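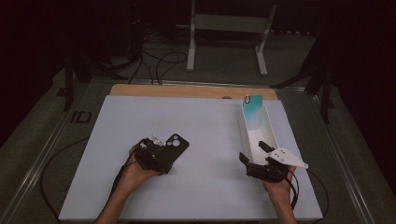
I have owned nine phones in my life and, if I'm being fair about it, somewhere near thirty phone cases, and I could tell you more about the cases than I could about the phones. The phones all blur together after a while. The cases I remember the way other people remember coats. There was the yellow rubber one that picked up every bit of lint in my bag, the leather folding one my sister gave me that made me feel like a real estate agent, and a clear one that went the color of weak tea over a single summer. These days I seem to swing between two kinds. One is the plain black case, like the one with three round openings for the lenses up in the corner, which goes with everything and never looks dirty. The other is the see-through kind with a bit of color washed through it, and I have a real weakness for that teal fading off into white. It makes me think of swimming pools. Stood upright in a white tray like that, it could almost be on a shelf in a gift shop.

Anyway, what got me started on all this is that I finally went through The Drawer on Wednesday. I've mentioned The Drawer before (it's the one under the microwave, where the takeout menus used to be). I went in looking for a charger and came out an hour and a half later with a pile of old cases on the kitchen counter, a cold cup of coffee, and a lot of opinions.

My friend Faustine Carré had been after me to do it for ages. She is a one-case person. She buys one when she buys the phone, and it stays on until the phone dies, and I don't believe she has ever taken it off in between. I told her over lunch that she ought to, just once, and look at what's in there. She did it right at the table and then asked the waiter for another napkin! So that was one small victory for me.

If you haven't had yours off lately either, it's a five-minute job. I use a bowl of warm water with a squirt of dish soap and an old soft toothbrush, and I go into the corners and around the camera opening, where the grit collects. Then a rinse, and I stand the case on its edge on a dish towel and leave it alone until it's dry all the way through. I used to be impatient and put it back on damp, and I'd get that foggy patch behind the plastic that drives you crazy for days. The phone itself only gets a wipe with the little cloth that came with my glasses. Leather ones don't go in the bowl, of course. I learned that with the real estate agent case, and I still haven't told my sister.

Getting the thing off in the first place is what puts people off, I think. The soft ones are easy enough, you peel from a corner. The stiff ones I used to attack with my thumbnails, starting at the bottom, and I've broken more nails that way than I have opening paint cans. Then Petrică Pană, who had a repair counter near my old apartment for years, showed me to start at the top by the camera and push the phone out from behind with one finger while the other hand eases the side back. He made it look like shelling a pea. Going back on is the same thing in reverse – camera corner first, get it sitting properly around the lenses, then press down along the sides until it snaps.

I do it over something soft and light-colored now, usually a folded white pillowcase. A black case on my dark counter disappears completely, and so do the tiny rubber plugs some of them have over the charging port.

The final tally of The Drawer was a bit shameful. Most of the cases fit phones I don't own anymore. I kept the yellow rubber one for sentimental reasons, and I kept a Carkura that fits my current phone and that I'd forgotten I had, a nice matte gray with a raised lip around the screen. The rest went in a bag for the swap table at the library, apart from the tea-colored one, which even I couldn't ask anybody to take.

And then, because I have no willpower at all, I went and looked at new ones. Jevham has a green one I like very much, but there were 400 reviews and I read far too many of them, and a good number of people said the buttons were stiff. So I haven't bought anything yet. The gray is on the phone for now – it's a little slippery, and I miss having some color to look at, but it's clean and it snaps on nicely.

I never did find the charger, by the way. If I lent it to one of you, I'd like it back before the weekend, please.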